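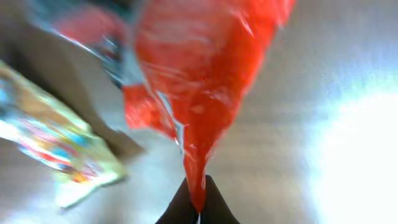 Joyce Ondieki asked at the end of last session why we spend a whole hour on bags when the course is called Household Stock and Storage. Fair question. Short answer, bags are where most of the stock goes missing. Longer answer below, notes are rough, fill in your own.

Last updated: March

Session 5 — soft packaging: sort, close, store

Soft packaging = anything that loses its shape when you put it down. Plastic carriers, printed snack and candy packs, refill pouches, bread bags. Boxes and jars were last time, don't mix up the two sheets.

Closing a bag. Three ways we use:
- twist: gather the neck, turn until it is tight like a rope, then clip or tuck. Good for thin glossy plastic. Comes undone if you let go before clipping.
- fold: roll the top down flat, peg it. For stiff printed packs, they won't twist well and the seams split.
- knot: only if you dont mind tearing it open again. Never on food you use daily.

Squeeze air out first. From the bottom up, flat hand. A puffed-up bag takes twice the shelf and slides off whatever it's on.

Picking up. By the neck once it's twisted, one hand under if heavy. A thin carrier held by one corner will stretch, then go at the seam.

Sorting the pile. Pull everything out onto the table first. Then by what is inside, NOT by color or size of the bag. Subira Temba's group at Stotcombe did theirs by color and had rice next to dish tablets. Looked lovely. Took them most of the afternoon to redo.

Empties: shake out, flatten, fold in thirds lengthwise, fold up into a small square. Keep a few, recycle the rest where your town takes them. The Lamcombe pantry exercise had nearly 100 empties in one drawer, the drawer would not close. Limit for the assignment is 5 per household.

Labels. Tape on the outside, thick pen, what it is + month opened. Printed packs are busy, put a plain strip of tape down first or you can't read a thing. If you pour into a jar, cut the cooking instructions off the pack and keep them with it.

Mistakes I keep seeing
- clip too low, contents pinched in the twist
- bag inside a bag inside a bag, no label on the outer one
- heavy on top of soft — crushed crackers, every year

For next time: bring one drawer or shelf's worth of soft packs, sorted and closed. Write half a page on what you threw out and why. Marked out of 80, the other 20 is for labels. Late ones to my tray before 9 am pleas, not under the door.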